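The Rendered Cell Deserves a Maintenance Log

Position paper, Tovar Automation Practice Series

Every plant that runs a two-arm cell keeps some record of what was done to it. Gripper pads are replaced, mounting bolts are checked, cameras are wiped and realigned. The simulated copy of the same cell seldom receives this treatment. It is built once, approved once, and then edited by whoever happens to have it open. This paper argues that a rendered workcell should be maintained under the same discipline as the equipment it stands for, and that the duty should fall to the same department.

The argument rests on our experience with the Henell cell, a tabletop station with two arms that is kept as a simulation for testing grasp routines before they are released. The working task is modest: one arm takes hold of a small capped bottle and lifts it just clear of the table. A task of this size leaves little room for error in the model. If the finger is drawn slightly too thick, or the pad sits at the wrong angle, the routine will be tuned to a gripper that does not exist. 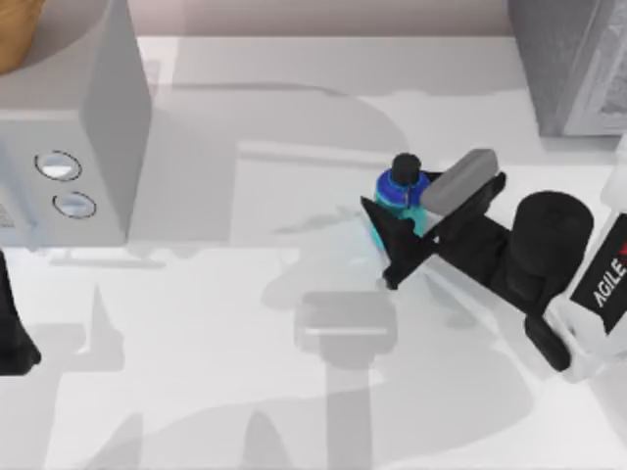 Who should be responsible for the simulated cell once it is in use?

The maintenance group should hold it, with the software group acting as supplier. The people who change a worn pad are the first to know that its thickness has changed, and they should be the ones who enter the new value.

Our own record shows the cost of the other arrangement. In February the Gamisitz review examined 2756 stored grasp trials from the Henell cell. Of these, 2213 had been run with a finger offset that no one had signed for. The value had been altered during a demonstration and left in place. The trials were set aside and the work was repeated. The change itself took a moment to make, and a single line in a log would have been enough to catch it.

Some colleagues hold that a model does not wear and therefore needs no upkeep. The first half of that claim is true. The second does not follow. Models drift because people touch them, and because the physical cell moves on while the file stays where it was.

There is also the matter of surroundings. Setup reviews tend to look only at the gripper and the object, yet a finger must also travel past whatever stands at the back of the table. In the Henell cell this includes a large gray structure with a frame and a recessed panel, set against a plain wall. The position of such fixtures should be checked with the same care as the tool center point, and the view from each camera should be compared with its reference after every edit - even a small one.

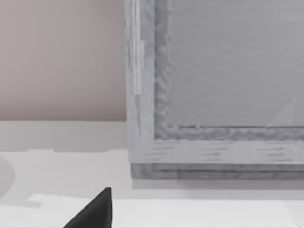 What a Reasonable Schedule Would Require

We do not propose a heavy procedure. The Cornadus checklist, which our practice has adopted, has 5 entries: finger geometry, pad position, object placement, fixture placement, and lighting. It is completed by 2 people, one from maintenance and one from software, and both sign it.

The entry on lighting is the one most often questioned. A white work surface shows every shadow the arms cast, and a vision routine may respond to those shadows as readily as to the bottle. Moving a lamp in the model is an adjustment to the cell and ought to be logged as one.

Object placement should be verified with the gripper open and short of contact. At that point the finger tips can be judged against the base of the object and the pad against its shoulder. Once the fingers have closed, an error in placement can be hidden by the grasp itself - the object is simply pulled to where the gripper expects it.

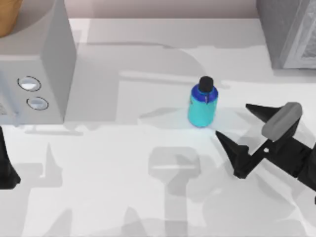
Henell cell, simulated view: gripper open, bottle standing on the counter.

Institutions that have accepted the simulated cell as a basis for releasing work to the floor have already accepted that it is equipment. It should be given an asset number, a named owner, and a place in the maintenance budget. We recommend that these steps be taken before the next revision of the Henell model is issued.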